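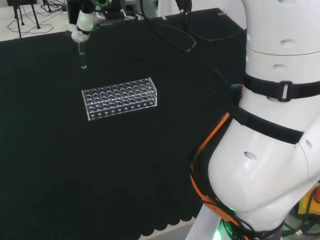 Ferell school museum finds a home for its glassware, minus most of the glass

FERELL - The Hiebert Room, which houses the town's modest collection of old and not especially old school equipment, will reopen in September with a new display devoted to the test tube.

Anyone hoping for bubbling green liquid should adjust their expectations. The display centres on a long, clear plastic rack with rows of round holes, set out on a black cloth with a wavy hem. The cloth was chosen over a grey one after what the museum's newsletter calls "a full and frank exchange," and it has already shown a talent for attracting lint.

The rack came in a donation from Osar Secondary, which cleared out its science storeroom last winter and sent along 156 items, among them beaker tongs, stoppers in every size but the useful one, and a box labelled "misc. (good)." The museum's catalogue now stands at 3437 entries. Pencil sharpeners remain the largest category, and there are no plans to do anything about that.

Black cloth was the sensible choice for clear plastic, which all but vanished on the old white shelf. Against the dark, the edges of the rack show up as bright lines, and visitors should be able to find it without bending down.
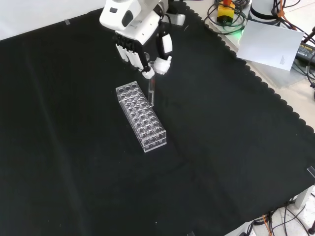
A test tube beside the clear plastic rack on its black cloth.

Filling the rack is another matter. The museum is asking households in Ferell and nearby Zestley to check their basements for plain glass test tubes, round-bottomed and preferably rinsed. Tubes that have spent the past few decades as bud vases or spice jars will be considered, though the cumin may have to stay home.

Donations can be left at the side door until 4 p.m. The museum welcomed 1082 visitors last year, and admission is still free. The room holds 20 people at a time, a limit that has yet to be tested.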